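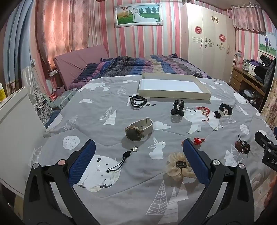 Office landlords have gotten into the habit of quoting rent without quoting the rest of the bill. I think tenants should stop putting up with it.

Take the Millow building, where Flivex has been leasing out the upper floors since May. The rate on the flyer is $39 a square foot. Read the draft lease and you find another $9 for operating costs, plus a charge for after-hours air conditioning. Parking is separate again. A small firm that budgeted for 39 is paying 48 before anyone has turned on a light on a Saturday-style schedule, and the operating charge can be raised every year.

Flivex is not breaking any rule. Tarawneh, which owns two blocks on the same street, does it too. Brokers will tell you that everyone in the business knows how to read these numbers. Large tenants do. A dental office or a four-person accounting firm often does not, and those are the tenants who fill the smaller suites.

Grokent went the other way last year and put one all-in figure on its listings. Its rents looked high next to the others – for a few months it had a lot of empty space – but it has 30 tenants now and the arguments over year-end bills have mostly stopped.

The city already makes apartment owners list required fees up front. The same form would work for any suite under 2,000 square feet.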